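ok so I reread all of Onwood in August and I need to talk about the Karnetstead settlement dates. long thread, sorry, mute me if you're not into it

spoilers up to the end of book four. nothing from the novellas except one bit near the end, will shout before it

the wiki says Hostlow was settled first and Karnetstead second. every fan timeline says it too. the poster that came with the Hirvonen paperbacks says it. I think it's the wrong way round

quick recap for anyone who hasn't read them in years. Hostlow = inner world, hot, all the canals, where the Wardens are from. Karnetstead = the cold one, two moons, salt mines, everyone's miserable and has great coats

the books count years from the Landing. Landing is year nought. Everybody assumes the Landing was on Hostlow as that's where the monument is

but go back to book one and look at who tells us that. it's Warden Pell. at a dinner. to a room full of people she wants money from

narrator never says it. I checked. I went through with a pencil. the narrator says "the Landing" over and over and doesn't put it anywhere, not once till the middle of book two, and then it's "the old Landing field" with snow on it

SNOW. Hostlow doesn't have snow. there's a whole chapter about how the kids from Hostlow have never seen it and one of them cries

the usual answer to this is "Mustonen hadn't worked out the climates yet". which fine, could be. Kalevi Mustonen is not a careful man with calendars, we all remember the uncle who dies twice

but the crying chapter comes BEFORE the snow field. same book. he'd worked it out by then

right, numbers. the canal charter on Hostlow is dated 1,508. Wardens make a massive fuss of it, it's carved on the gates, it's the oldest document anyone on Hostlow has

oldest document on the planet and it's fifteen centuries after the Landing? what were they doing all that time. sitting about? no letters, no graves, not a single wall older than the charter

the fan explanation is the Quiet Years, records lost in a fire. the fire is mentioned by (checks notes) Warden Pell. at the same dinner

meanwhile Karnetstead. page 153 of the first paperback, the miners' chapel. Old Tamsin is reading the names off the wall and she says the top row is "from before the thaw"

and the thaw is pinned down in book three. the schoolmaster gives it as a lesson. year 400 and something, he mumbles the end of it as the bell goes

so there are names on a wall on Karnetstead a thousand years older than anything on Hostlow and we've all just read past it. me included! four times!!

somebody's going to say the chapel wall could've been carved later as a memorial. yeah. could be. Tamsin does say the lettering changes further down though, the top row is in the square hand that no one can cut any more. you wouldn't fake that for a laugh

"what about the map" ok the map

the map in the front was drawn by Irja Ikonen and she labels Hostlow as "First World". big curly letters. this is what people always post at me

look at the cartouche tho. bottom corner. it says drawn for the Wardens' library. it's an in-world map! it's Warden propaganda, it's supposed to say that

and in the book three map, same artist, same two worlds, the label's gone. just says Hostlow. that's the one drawn for the salt guild

I know some people think it got dropped for space. there's loads of space. there is a fish there instead

had a reply already saying first world means first from the sun. hm. ok that's decent. would also explain it. I don't think it explains why it dissapears but fair play

next thing. ship names. the miners name their sledges after the landing ships, it's a running gag, there's one called Patience that keeps falling over

Hostlow barges are all named after Wardens. every one. if the ships came down on Hostlow you'd think one barge, ONE, would have a ship's name

also the lullaby. I'm not typing the lullaby out. but the third verse has "down through the white and on to the white" and if that's a ship coming through cloud on to canal mud I'll eat my hat

so what I think happened: they land on Karnetstead. year nought. it's horrible but it's where they come down. centuries go by. a group with the last working ships goes to Hostlow, digs the canals, writes the charter in 1,508 and gets rich

then they build a monument and tell everybody it started there. and by the time of book one, which is 3,951, even the miners half believe it

which makes the whole salt tax plot a different story!! the Wardens' claim to the tax is that Hostlow paid for the Karnetstead colony. they say so in the trial. if it's the other way round they owe the miners, not the reverse

and it makes sense of the judge. people always complain the judge changes his mind for no reason at the end of book four. he goes down to the chapel the night before. he's in there a whole page. then he comes back and rules against the Wardens

he read the wall. that's it, that's the reason. he can read the square hand, it's set up in his very first scene with the old coin

NOVELLA SPOILER next post, skip it

in The Lamp Keeper she finds a landing strut being used as a roof beam. she's on the smaller moon of Karnetstead. MOON of Karnetstead. nobody's ever answered why there'd be a strut out there if everything came down on Hostlow

ok spoilers over

things that don't fit, as I'm trying to be fair. 1) the seed vault is on Hostlow and it's described as "as old as the Landing". might be a boast, might not

2) Captain Orrel's diary talks about heat. "the heat was past bearing." could be the ship? the engines had been playing up. but I don't love it

3) the birds. no idea about the birds. if you have a theory about the birds please send it

the seed vault is the one that bothers me. it's the narrator saying it this time, not Pell. I've got some 3 pages of notes on it and they don't agree with each other

I did put an edit on the wiki, just "disputed" next to the Hostlow date with the page ref. it was reverted in under an hour with the comment "see map". so that's where we are

have asked on the talk page instead. if you've got the hardback can you check whether the chapel scene has the same wording? mine's the paperback and I know they tidied some of it up between the two

also after anyone who has read it in Finnish, I want to know if "thaw" is definately thaw there or if it's something vaguer like spring

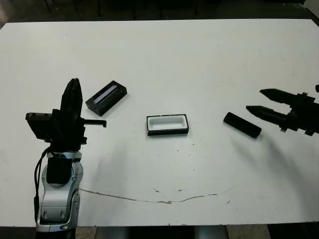 oh and the coin, forgot to say. the judge's coin has two moons on the back. Hostlow hasn't got any moons. going to bed now, will do replies tomorrow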